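首页 文档 下载 更新记录 联系

搜索本站 输入词语 搜索

Kevau 网布与纱类家用词汇表
README（兼数据说明）
版本 2

概述

Kevau 是一份中文词汇表，收录家庭里使用网布和纱类布料时会遇到的词语：窗纱、蚊帐、纱裙衬里、洗衣用的网袋、门帘、罩食物的纱罩，等等。表里现在有 243 个词条。每个词条有中文释义、英文对应词、一个例句，多数还有一条使用说明。

我的母语是另一种语言，中文是成年以后学习的。我在 Bastos 窗帘店做过几年裁剪和接待，店里的顾客大多数说中文，我每天要听懂“这个纱太硬了”“边上脱线了”“洗完就短了一截”这样的话。普通词典能查到“纱”，可是查不到顾客说的“纱太贼”是什么意思（那是说布面反光太强，看上去廉价）。最早的词汇表就是我放在柜台下面的一个本子。后来我把它输入电脑，放在 Vosico 网站上，方便同样需要的人。

请您把它当作一份工作笔记来用。它没有经过语言学方面的审定，布料方面我比较有把握，方言方面没有把握。

谁可以用这份数据

写这份表的时候，我想到的读者是下面几种人：在布料店和窗帘店工作、中文还不够好的店员；给商品写中文洗涤说明的人；翻译缝纫书和家居目录的译者；还有想知道自己家的纱帘究竟叫什么的普通人。

做中文分词或术语抽取的人也可以使用，文件格式已经为此做过整理。但是请注意词条数量很小，用来训练模型是不够的，用来检查结果比较合适。

不适合的用途：产品检测、海关归类、医用纱布和工业滤网方面的专业翻译。这些领域有自己的标准名称，和家里说的话差别很大。例如医用的“纱布”在本表里只有一条，而且只说明它和窗纱不是同一种东西。

文件结构

压缩包解开以后有以下文件：

kevau_main.csv 主表，全部词条
kevau_variants.csv 异名表，一个词的其他说法
kevau_examples.txt 例句，每行一句，行首为词条编号
fields.txt 字段说明
changes.txt 更新记录
license.txt 使用许可

编码统一为 UTF-8，没有 BOM。如果您用老版本的表格软件打开主表，中文可能显示为乱码，请使用“导入文本”功能，在导入时手动选择编码。分隔符是半角逗号，凡是含有逗号的单元格都加了半角双引号。

字段说明

id：词条编号，由字母 K 和数字组成。编号不会重复使用，删除的词条编号会空着。

term：词条，简体中文。

pinyin：拼音，带声调。多音字按照该词中的读音标注。“缝”在“缝边”里读第二声，在“接缝”里读第四声，我自己以前常常读错，所以这两条检查得特别仔细。

variants：异名，多个异名之间用分号隔开。

en：英文对应词。如果英文没有合适的词，写一个短的解释，前面加星号。

domain：分类，见下一节。

definition：中文释义。

example：例句。来自我记录的对话时，内容经过改写，不保留说话人的任何信息。

note：使用说明，可以为空。最长不超过 200 字。

status：状态，只有 checked 和 open 两个值。checked 表示至少有一位以中文为母语的同行看过。open 表示我自己还不确定。目前有 60 条是 open，请您引用的时候看一下这个字段。

分类

主表使用六个分类。

织法与结构：平纹纱、纱罗、经编网布、六角网、方格网、提花纱、绣花纱、欧根纱、泡泡纱等。这一类最难写。店里的叫法往往按照外观，工厂的叫法按照织造方法，同一块布有两个名字，而且两个名字都对。我的处理方法是以店里的叫法为主词条，把工厂叫法写进 note。

手感与外观：垂、挺、飘、糯、扎、薄透、贼光、发涩、起毛、发黄。这些词多数是形容词，在句子里的用法比意思更重要，因此例句比较长。

洗涤与晾晒：手洗、网袋、柔洗、脱水、阴干、滴干、搓、拧、绞、抖开。

裁剪与缝纫：经向、纬向、裁片、锁边、卷边、包边、接缝、打褶、褶倍、留缝、脱散。

悬挂与配件：挂钩、布带、穿杆、轨道、铅线、绑带、罗马杆、窗幔。

毛病与修补：勾丝、抽丝、跳纱、破洞、起球、变形、缩水、串色、歪斜。

一个词只放在一个分类里。“脱散”放在裁剪与缝纫，但它同时也是一种毛病，这种情况在 note 里写“参见”。有读者建议允许多个分类，我考虑了很久，最后没有采用，原因是打印出来做小册子的时候会重复。

词条举例

下面抄录几条，供您了解表的样子。为了方便阅读，省略了编号和拼音。

词条：纱
英文：sheer; gauze; net
释义：轻、薄、有孔隙的布料的总称。
例句：里面挂一层纱，外面再挂一层厚的。
说明：范围很宽。顾客说“纱”，可能指平纹的薄布，也可能指有明显网孔的布。需要区分的时候，请问“要能看到孔的，还是看不到孔的”，这样问大家都明白。

词条：网布
异名：网眼布；网纱
英文：mesh; net fabric
释义：表面有规则孔眼的布料，多数为针织，也有机织的。
例句：洗衣袋要用细一点的网布，粗的会勾纽扣。
说明：“网纱”在卖裙子的店里通常指硬而轻的一种，用来撑开裙摆。在窗帘店里说“网纱”，意思比较接近普通网布。

词条：勾丝
异名：挂丝
英文：snag
释义：布面上的线被尖的东西钩住，拉出来成为一个圈或一条线，周围的布因此发皱。
例句：猫跳上去，整幅都勾丝了。
说明：和“抽丝”不同。勾丝的时候线还在布上，可以用针慢慢拨回去。抽丝是线已经断开，沿着一个方向松掉。许多人不加区分，我听到以后会先看实物再记录。

词条：垂感
异名：坠感
英文：drape
释义：布挂起来以后自然向下、形成柔和褶子的性质。
例句：这款垂感好，不用熨。
说明：“坠感”带有重量的意思，“垂感”不一定。

词条：铅线
异名：铅坠绳；坠绳
英文：weight cord; lead-weighted cord
释义：缝在纱帘下边的一条细绳，里面有重物，使下摆不飘。
例句：下摆加一条铅线，开窗的时候就不会乱飞。
说明：名称里有“铅”，材料现在不一定是铅。翻译商品说明的时候，请先确认材料，再决定英文用哪一个词。

词条：褶倍
异名：倍数；打褶比例
英文：fullness ratio
释义：做帘子的布宽与窗户（或杆子）宽度的比。
例句：纱薄，褶倍要大一些才好看。
说明：报价的时候最容易误会的词。顾客问“几倍的”，就是问这个。

词条：回正
英文：*把歪斜的布拉回横平竖直
释义：裁剪以前，用手沿对角线拉布，使经线和纬线重新成直角。
例句：网布先回正再裁，要不然挂上去是斜的。
说明：open。我只在 Bastos 的裁剪台听到过，不知道别处是否这样说。如果您所在的地方有别的说法，请告诉我。

异名与地区差别

异名表是第二个版本新加的。我本来希望为每个异名标注地区，后来发现自己没有能力做到。一个顾客从哪里来，和他从哪里学到这个词，往往是两件事。所以现在的表里只写“有人这样说”，不写哪里的人这样说。

有几组异名值得单独提一下。

窗纱和纱窗。对母语者来说很清楚：窗纱是布帘，纱窗是装在窗框上防虫的。对学习者来说是非常大的困难，因为字完全一样，只是顺序不同。我在两条的 note 里互相做了提示。记忆的办法：最后一个字是主要的东西，“窗纱”是纱，“纱窗”是窗。

蚊帐和帐子。年纪大的顾客多说帐子。帐子也可以指床上装饰用的帷帐，不一定防蚊。

纱帘、白纱、内帘。在店里常常指同一件商品。“白纱”不一定是纯白，米色和象牙色也有人叫白纱，下单以前请看色卡。

绞、拧、搓

这三个动词我想写得详细一点，它们在洗涤说明里经常出现，而英文只用 wring 和 rub 两个词，翻译时容易混乱。

“搓”是两只手夹着布来回摩擦，目的是洗干净。洗涤说明里写“轻搓”，多数指领口和下摆这样的局部。对有孔眼的布，同行们一般说“不要搓，要压”，即把布浸在水里用手掌向下压，松开，再压。“压洗”因此也成为一个词条。

“拧”是两只手向相反的方向转，使布成为绳子的样子。日常说话用“拧”最多：拧毛巾、拧干、拧成一股。量词“股”和“拧”常常一起出现，我在“股”下面加了例句：“纱帘一拧就成一股，孔都挤到一起了。”

“绞”比“拧”的力气大，书面语的味道也重一些，洗衣标签上多写“不可绞拧”或者“切勿拧绞”，两种顺序我都见过，意思没有差别。

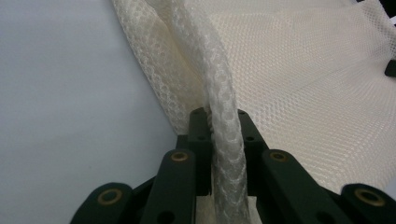
“股”：米白色网布，中间部分拧成绳状。

还有一个相关的词是“抖开”。纱类洗完以后容易缠在一起，店里总是对顾客说“拿出来先抖开再挂”。英文可以写 shake out。另外，“捋”（读 lǚ）也很常用，指用手指顺着布的方向轻轻拉平：“把边捋一捋。”这个字学习者多半不认识，读音也有两个，表里只收了这一个读音。

收集方法

词语来自三个方面。第一是我在店里的笔记。第二是商品吊牌和洗涤标签上的文字，只摘录词语，不摘录整句。第三是 Biltesier 缝纫小组的同学寄来的补充，主要是裁剪与缝纫分类，没有他们，“包边”和“滚边”的区别我大概到现在还会写错。

收录一个词的条件很简单：我在两个不同的场合听到或看到过它，而且它和网布、纱类有直接的关系。一般的缝纫词汇，例如“剪刀”和“顶针”，不收。品牌名不收。颜色词只收和“白”有关的几个，如米白、本白、漂白、象牙白，原因是纱类的颜色问题几乎都在这里。

释义由我先写，再请同行阅读修改。修改意见如果不一致，我保留比较短的那一种写法。

已知的问题

一、例句的口气偏向店员和顾客的对话，家里人之间说话的例句太少。

二、“手感与外观”里的词很主观。“糯”究竟是什么感觉，三个人有三种说法。我的释义是“软，有一点厚度，手放上去不滑”，不能让所有人满意。

三、英文对应词以窗帘和服装行业的用法为主，没有注明英国和美国的差别。voile 和 sheer 的选择尤其需要您自己判断。

四、“纱罗”一条的释义太技术化了，我重写了几次都没有写好。简单地说，它的经线互相绞在一起，所以孔不容易移动。欢迎懂织造的读者给我一个容易懂的版本。

五、繁体字没有提供。自动转换以后，“布”和“佈”、“卷”和“捲”会出错，请人工检查。

使用许可与引用

您可以免费使用、复制、修改和打印本表，包括商业用途，请注明来源“Kevau 网布与纱类家用词汇表，版本 2”。如果您修改了释义，请说明已经修改，避免读者以为是原来的文字。

贴在店里柜台旁边的纸质版不需要写许可全文，写名称就可以。

怎样提出修改

请通过 Vosico 的留言页面提交。希望您写明：词条编号、现在的写法、建议的写法，以及您是在什么场合听到这个说法的。最后一项对我非常有用，哪怕只写“我妈妈这样说”也可以。

新词请附一个完整的句子。只有词没有句子的建议，我会先放在待办里，可能要等比较长的时间。

我一般在晚上处理留言，回复慢，请原谅。如果您的中文也是后来学的，用您方便的语言写也没有关系，我尽力看懂。

更新记录

版本 2，10月4日发布。新增异名表；新增 status 字段；“洗涤与晾晒”全部重写；改正“缝”的声调错误；删除与医用纱布有关的重复词条；“铅线”的说明增加关于材料的提示。

版本 2 的测试文件，9月。只发给缝纫小组，已经作废。如果您手里还有这个文件，请换成正式版本，两者的编号有几处不一致。

版本 1。首次公开。只有词条、英文和释义。

接下来打算做的事情

先把 open 的词条减少一些。然后增加一个“量词”附表，收幅、片、匹、卷、米、股这几个字和布料搭配的用法。“一幅窗帘”和“一片窗帘”在报价单里差别很大，前者有时指左右两片合在一起，有时只指一片，我自己因为这个下错过单。

录音暂时不做。有读者希望听到发音，但是我的声调不适合给别人作参考，需要请别人来读。

相关条目
Kevau 词汇表 打印版（小册子排版）
纱帘洗涤标签常用句对照
窗帘报价单里的量词（草稿）
Biltesier 缝纫小组 裁剪词语摘录
Vosico 词汇类数据列表

最近更新
fields.txt 字段说明修订
异名表 提交格式
洗衣网袋 词条讨论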